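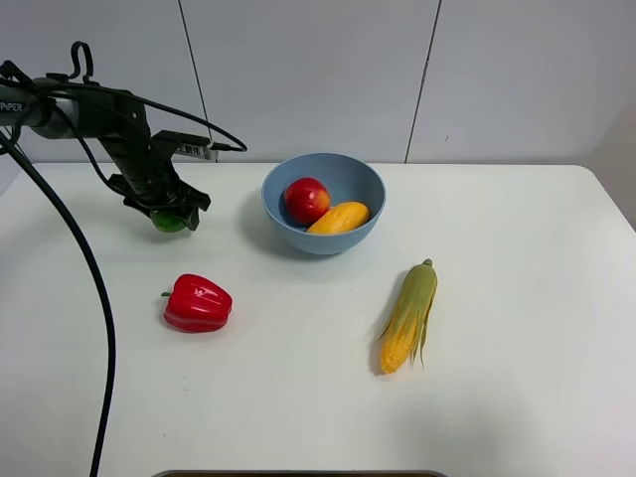
## Down among the bottles at Birkilholm

I went to the Birkilholm nail and beauty fair in February with one clean coat of clear polish on and a firm plan to spend nothing. The plan lasted until the cloakroom, which wanted paying.

The fair fills two halls and a corridor. The corridor is where they put the cuticle oil people, and you have to get past them to reach anything else, so by the time I got into the first hall I'd been oiled on both hands by three separate firms and couldn't work the zip on my bag.

Stukska had the biggest stand, as they do every year. They'd brought 98 shades of gel, set out in a long curve so that you started at "barely there" and ended up, some way off, at a purple that was very much there. I like Stukska's reds. I'm less sure about their names. A perfectly nice brick colour was called Tuesday's Apology, and the woman next to me put it back because she felt she was being got at.

They were running a ten-minute polish change for anyone prepared to queue. I was prepared to queue. The technician filed my nails square without asking, told me I had the thumbs of a gardener, and gave me two thin coats of a dark cherry that looked far more expensive than I did. No chips so far, and I've washed up in it twice.

### The talk

At eleven there was a talk upstairs on "The Return of the Short Nail". I hadn't noticed it leave. The room had 70 chairs and most of them had coats on, so a lot of us stood at the back with our short nails and felt vindicated.

The argument was that everyone is tired of not being able to pick up coins. Short, rounded, glossy, one colour, no gems. The slides were handsome. The speaker's own nails were as long as teaspoons, and she needed help with the clicker.

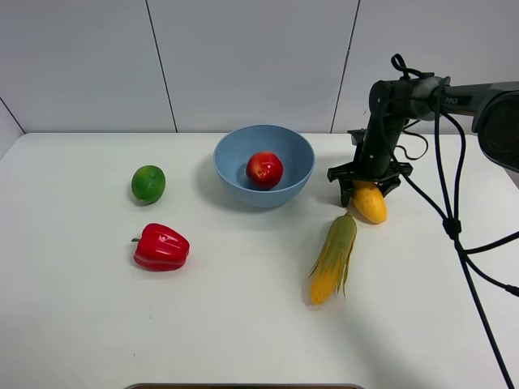

Bravska, from the row in front, asked whether any of this applied to people whose nails simply break, and said she'd been wearing hers short for years on medical advice and would like it called a trend in writing. She got the only round of applause of the morning. The speaker suggested a ridge-filling base coat and keeping the file to one direction, and I wrote both down on the back of my ticket.

### The second hall

Tools and lamps, mostly. Also the price of tools and lamps. Vasiliauskas were showing a salon desk with a built-in dust extractor for 760 euros, and a man in a very good jumper switched it on and off for me until I agreed it was quiet. It was quiet. I don't have a salon. I did ask if it came in another colour, which I think raised his hopes unfairly.

Cheaper and more use to me was a set of glass files for 9 euros, in a case that shuts properly. I bought that, and a bottle of top coat, and then another bottle of top coat because I'd forgotten the first.
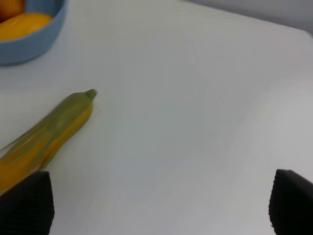

Colour for spring, as far as I could make out from both halls, is going soft and slightly chalky. Every stand had its version, and every version was described as new. The one I keep coming back to is a powder blue, the same muted sort as the bowl up there with the fruit in it, and I'd wear it short with a glossy top coat and no decoration at all. On my hands a matte finish just looks as if I've been plastering. Stukska's take on it is a shade greyer and goes on streaky at the first coat, so give it a second and don't panic in between.

Lunch was a cheese roll held with the flats of my fingers. Seating is scarce, so go before noon, and take your coat off before you let anyone near you with a brush. The way out is through the corridor. I was oiled again.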